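Ornirau says its new jaws grip thread better. The numbers are thin

Ornirau, which sells replacement tips for surgical robot arms, put out results in May from a bench comparison of its jaws with an older set made by Gondier. The company says its tips dropped the suture less often while tying knots. It says so on the strength of 134 ties with one set and 109 with the other, all done on a single setup at the Anis test lab.

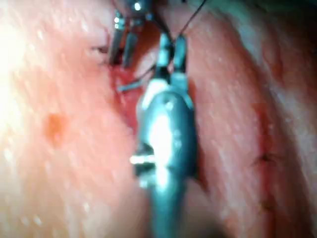
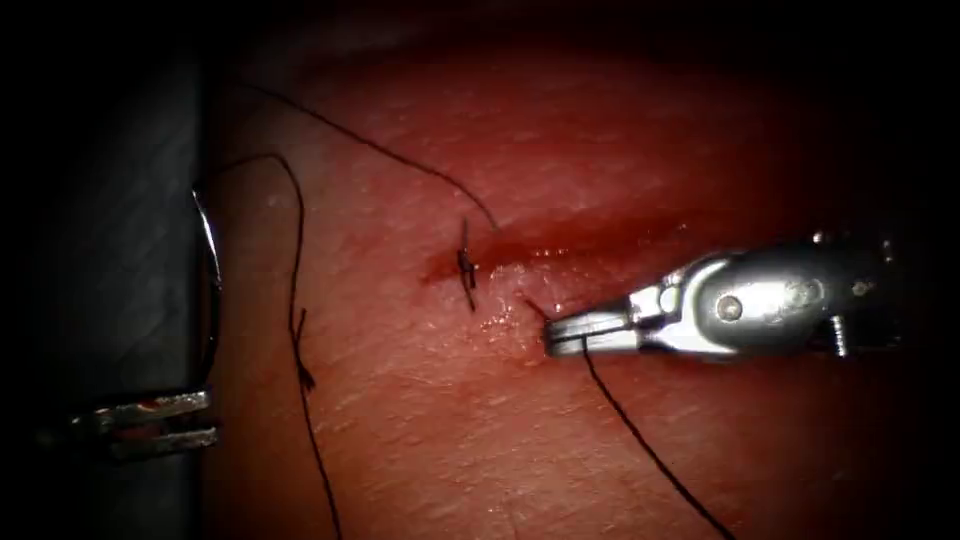
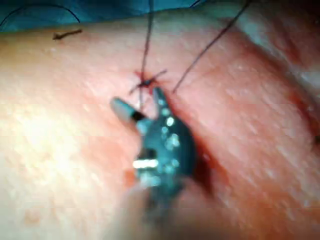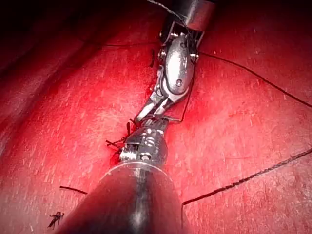 Suturing with robotic instruments.

The two sets were not run the same number of times, and the release doesn't explain the gap. It also leaves out how worn the Gondier jaws were when the trial began — a fair thing to ask about any part whose job is to pinch a very fine thread. Ornirau counts 8 drops for its own tips. For the older ones it gives only "more."

Dvořáček, which makes the controller used in both runs, said its software was updated partway through. Ornirau calls the update minor. Perhaps it was, but a change in how hard the arm closes could move the result as much as a new jaw would.

A second round of 301 ties is planned, with the controller locked to one version. Anis says it will publish the full log this time, including the failed ties. Buyers may want to wait for it. The new tips are already on sale.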